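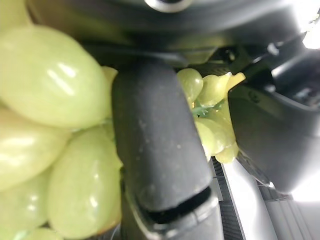 Figure 4-1. Pale green grapes, close up.

4. Setting up the produce list

Before the Disbridge counter scale can price loose goods, each item needs an entry in the produce list. The scale ships with no entries. You can add up to 139 of them, and 13 can be given a quick key on the front panel.

Complete Section 3 (Leveling and calibration) first. If the bubble in the level window is outside the ring, weights will be wrong and the list will not correct them.

4.1 What you need

The manager PIN, set in Section 2.
Your price sheet, with each price per pound or per kilogram.
The tare weight of any bag, tub or basket you sell in.
A blank quick key card, supplied in the envelope with the power cord.

4.2 Adding an item

1. Press and hold MENU until the display shows PIN. Enter the manager PIN and press OK.
2. Use the down arrow to reach ITEMS and press OK.
3. Choose NEW. The display shows four dashes.
4. Type a four-digit code. Any number from 1000 up is accepted. We use 1446 for green grapes in the steps that follow.
5. Press OK and type the name using the letter keys. Names can be up to 16 characters, including spaces.
6. Type the price and press UNIT to switch between LB and KG.
7. Press SAVE. The scale beeps once and goes back to NEW.

Note: If the scale beeps three times, the code is already in use. Press BACK and pick another one.

Give each variety its own code, even when two varieties sell at the same price today. Red, green and black grapes often come in at different prices later in the season, and splitting one entry into three means reprinting the shelf labels as well. 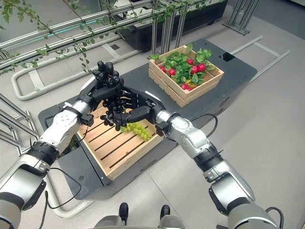
Names print on the customer receipt exactly as you type them. Put the type of fruit first and the variety second (GRAPE GREEN, GRAPE BLACK) so that related items sit together when the list is sorted by name. Don't use the price in the name.

4.3 Entering a tare

The tare is taken off every time the item is weighed. Set it only for goods that always go in the same container.

1. Open the item from ITEMS and scroll to TARE.
2. Place one empty container on the plate. Wait for the steady light.
3. Press ZERO/T, then SAVE.
4. Remove the container. The display should go back to 0.00.

The largest tare the scale will store is 100 grams. For heavier containers, use the one-time tare key at the point of sale (see 5.6).

CAUTION: Do not lean on the plate or rest a full crate on it while setting a tare. An overload can shift the load cell, and the scale will then have to be recalibrated.

4.4 Assigning quick keys

1. From the main menu choose KEYS.
2. Press the quick key you want to assign. Its light comes on.
3. Type the item code and press OK.
4. Repeat for the remaining keys, then press SAVE.
5. Write the item names on the card and slide it under the clear cover from the left.

To clear a key, press it, type 0000 and press OK.

Keep the keys for whatever sells most. Slow items can be called up by code. If you swap stock with the seasons, clear the old key before assigning the new item, or the old price stays in memory until the next restart.

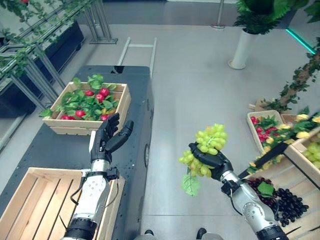
4.5 Shelf and crate labels

Labels can be printed one at a time or as a full set. Load the label roll with the printed side facing up and close the cover until it clicks.

1. Open ITEMS and highlight the item.
2. Press LABEL. For the full set, hold LABEL until ALL appears.
3. Tear the label upward against the bar.

Fix the label to the front edge of the crate or shelf, at the same height along the row. The adhesive holds on clean painted or bare wood and on most plastics. It will not hold on damp surfaces, so wipe these down and let them dry first.

Note: Changing a price does not print a new label. Print it yourself before the shop opens.

4.6 Backing up the list

1. Insert a USB drive in the port under the display.
2. Choose BACKUP, then LIST OUT.
3. Wait for DONE before removing the drive. A full list takes almost 13 seconds.

To load a saved list, choose LIST IN. This replaces every entry on the scale, including quick keys and tares.

Section revised 4th March. Send corrections to Keith Pirihi, Disbridge Documentation.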